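Leave the Lines Alone

My gym painted lines on its floor in January. There is a lane for walking, a box for stretching and a small square by the water fountain where, I gather, one is meant to be thirsty. I pay Zullusard Fitness a monthly fee partly to escape being told where to stand, so I expected to resent it. I lasted until Friday before I was glaring at a man with one foot outside the stretching box.

A line on the ground is the cheapest law there is. It costs a roll of tape and it works on people who ignore signs, emails and their own doctors. The parking lot behind the Mudex supermarket has 200 spaces, and when the snow covers the paint we manage to fit almost 100 cars into it, each one parked as if its driver expected to be buried there. Come the thaw, we are civilized again.

I used to think this was a little sad. Grown adults, able to do their own taxes, stand behind a stripe at the pharmacy because someone put a stripe there. But consider the other way of doing things, which is asking. I have lived in a shared house with 3 people and one refrigerator, and I have heard what asking sounds like at 11 p.m. A strip of tape across the middle shelf would have saved us a summer.

What I can't stand is the line that has outlived its reason. Tovorine Street still has a yellow curb in front of what used to be a fire station and is now a place that sells candles. We all drive past it and park two blocks away. The city was asked to repaint it gray and quoted 900 dollars, so yellow it remains, guarding the candles.

My proposal is modest. Put down as many lines as you like, but use tape, and let whoever lays it be the one who has to peel it up. Paint is for people who are sure of themselves, and I have met very few of those I would trust with a brush.

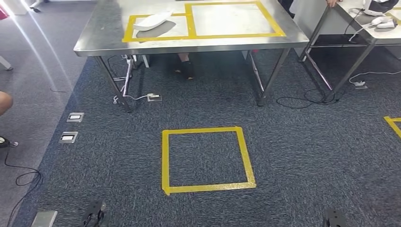
Pan writes: Tape is fine until you leave it down for a year, and then you need a scraper and most of a Saturday. I'd pay the 900 dollars.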